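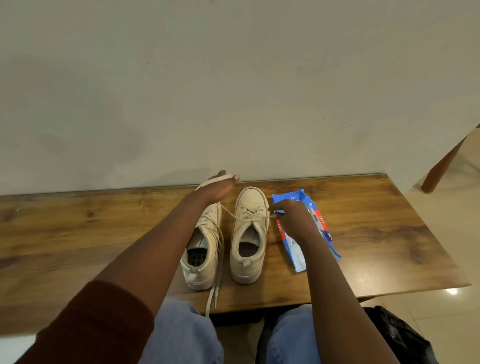

Terça, 18 de outubro

Fazia tempo que eu não escrevia sobre o quintal, e já recebi duas mensagens a perguntar se tinha desistido da rega gota a gota. Não desisti, não senhor! Só andei entretida com outras coisas (o casamento da minha sobrinha, uma gripe que não largava, as aulas de cerâmica às quintas) e a horta foi ficando para os bocadinhos do fim do dia, que nesta altura do ano são cada vez mais curtos.

O que mudou desde a última vez foram as juntas. Quem me lê há mais tempo lembra-se de que montei a linha principal com os encaixes de plástico que vinham no kit da Tullura, e que no primeiro verão correram lindamente. No segundo começaram a pingar. Primeiro foi a junta ao pé dos tomateiros, depois a do canto das abóboras, e eu lá ia apertando e enrolando fita, convencida de que o problema era meu e das minhas mãos com pouca força. Passei assim uma época inteira, com uma poça permanente ao lado do alecrim, que detesta ter os pés molhados e fez questão de mo mostrar.

Quem me abriu os olhos foi a Aarti Goel, que tem a loja de ferragens em Elmont e uma paciência de santa para clientes que chegam com peças dentro de um saquinho e não sabem o nome delas. Pegou numa das minhas juntas, passou a unha pela borrachinha de dentro e mostrou-me que estava dura como um botão. O vedante tinha secado ao sol. A junta em si estava ótima, e eu que já me via a comprar tudo de novo! Trouxe um saco com 40 vedantes de borracha e gastei um domingo a trocá-los, sentada num banquinho, com o rádio ligado e o gato a roubar-me as peças mais pequenas.

Se forem fazer o mesmo, fica o meu conselho: deixem os vedantes um bocado em água morna antes de os pôr, que entram muito melhor. E limpem o rebordo do tubo com um pano. O meu tinha uma crosta de calcário que eu nem sabia que lá estava, e foi preciso vinagre e uma escova de dentes velha para aquilo sair como deve ser.

Aproveitei e troquei também a torneira da parede por uma da Drandley, de latão, com duas saídas. Uma fica para a rega e a outra para a mangueira solta, que uso para lavar os vasos e encher o regador. Custou mais do que eu queria gastar, confesso, e andei 3 semanas a passar por ela na montra antes de me decidir. Mas que alegria não ter de andar a desenroscar e a enroscar de cada vez que quero lavar uma pá! A minha irmã acha que eu falo desta torneira como as outras pessoas falam dos netos.

Falta-me resolver o temporizador. O que tenho é de pilhas, esquece-se das horas quando lhe apetece, e duas vezes encontrei os canteiros a ser regados em plena hora de almoço. A Aarti sugeriu um mecânico, da Thakur, daqueles de rodar como os relógios de cozinha – e eu gosto da ideia, só que teria de me lembrar de o rodar todos os dias, e quem me conhece sabe como isso acaba. Alguém por aí tem um? Contem-me nos comentários, por favor, sobretudo se o deixam na rua durante o inverno.

Entretanto já esvaziei a linha do fundo, que é a que apanha mais frio, e enrolei-a no barracão. A da frente ainda fica mais uns dias, por causa das couves e de uma fila de alfaces que semeei tarde e que, com sorte, ainda vão para a mesa.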